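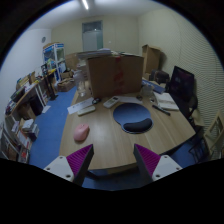

Cahier Tedar, février, mardi, 9 h 40

Repris la tâche « souris sur tapis » avec la pince à main. Consigne inchangée : prendre la souris rose à gauche du bureau, la poser sur le tapis bleu, du côté libre devant le repose-poignet ou au-dessus, ouvrir, reculer. J'ai relu la consigne trois fois et je vois maintenant que « devant ou au-dessus » n'est pas clair. Pour la suite j'écris : sur la surface bleue, jamais sur le repose-poignet noir.

Problème du jour : la perception. Le segmenteur Faslow, version de la semaine passée, me donne un bon masque pour la souris, mais pour le tapis il hésite. Il coupe le repose-poignet et il le déclare objet séparé, une fois sur deux. Le planificateur reçoit alors deux cibles et choisit le centre de la plus grande boîte, ce qui déplace la pose vers l'arrière. J'ai mis une règle provisoire dans le post-traitement : si deux masques se touchent sur plus de 50 pixels, on les fusionne, et on garde la couleur dominante pour calculer le point de pose. C'est laid, mais ça tient. À enlever quand le modèle sera réentraîné.

Deuxième point, la calibration. L'objectif fisheye écrase beaucoup les bords, et la feuille de papier près du bord gauche du bureau sert mal comme repère. J'ai essayé de faire la carte avec 1 000 points, la localisation saute quand les doigts passent devant la souris. Avec 4 000 points c'est stable, le temps de calcul reste acceptable sur la machine Cendota. Je laisse 4 000 dans le fichier de config. Attention, la valeur est écrite à deux endroits (mapping et relocalisation), j'ai perdu une heure à cause de cela.

Le masque des doigts doit être refait aussi. L'ancien couvrait les plaques gris clair mais pas assez les faces magenta, et le rose de la souris est proche en teinte. Sans masque correct, le suivi confond la souris avec le doigt gauche dès qu'on approche. J'ai élargi le polygone de quelques pixels à gauche et à droite - à vérifier pince fermée, je ne l'ai pas fait.

Épisodes : 46 enregistrés ce matin, tous avec le désordre du bureau laissé en place (télécommandes, cahier, grand carton au fond). C'est voulu. Le jeu Vigfúsdóttir est fait sur table vide et la politique apprise dessus s'arrête au-dessus de n'importe quel objet blanc.

14 h 15. Rejoué les épisodes dans le visualiseur. L'ouverture de la pince est décalée par rapport à la vidéo, toujours dans le même sens, donc je soupçonne l'horodatage et pas le filtre. Je corrige dans le script d'export, je ne touche pas aux données brutes.

À faire :
- test du masque, pince fermée
- une seule variable pour le nombre de points
- demander si quelqu'un utilise encore l'ancien format d'export, sinon je le supprime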